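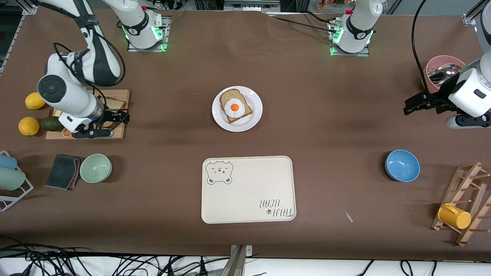
The two-arm kitchen table in our laboratory, with the egg toast task.

Call for participants: teaching two robot arms to prepare breakfast

Last updated: Jan 8, 2025

Print this page | Send by e-mail

The Timier group is looking for 4 paid participants for the second part of our study on how people correct a robot. The work takes place in our laboratory in the Skorthorpe building, on the ground floor.

What we study

In the first part, which ended in December, our participants guided the two arms by hand through simple kitchen tasks, such as putting a fried egg on toast or moving food from the cutting board to a plate. We collected 400 demonstrations in this way. After checking them, we kept 266 for training. The other ones had a long pause in the middle, or the two arms were waiting for each other.

The result surprised us a little. The program trained on the 266 demonstrations did the tasks better than the program trained on all 400. We also saw that most of its mistakes come in the moment when one arm should stop and the other should begin. Therefore we want to collect a new kind of data. The robot will work alone, and the participant will take over only when he or she thinks that it is going wrong. We call this method Puleck.

What you will do

You will sit beside the table and watch the robot. When you want to correct it, you press a foot pedal and move the arms with two hand controllers. After each task you answer a short form about why you took over and if you could have waited longer. Between the tasks you put the dishes and the food back to their places.

Each participant takes part in six sessions of two hours. Please come to all six, as we compare the first session with the last one.

Who can apply

You should be 18 or older and able to use both hands and one foot without pain. You do not need any experience with robots. We are especially glad to have people who cook often at home. If you took part in the first study, we can unfortunately not accept you for this one.

Payment

You receive a payment after every session, also if you decide to stop before the end of the study. Travel by bus is paid back with the ticket.

How to apply

Please write a few lines to Katalin Deák, room 124, and tell us which hours are possible for you. Mention "Puleck study" in the subject. Every applicant will get an answer.

Print this page | Send by e-mail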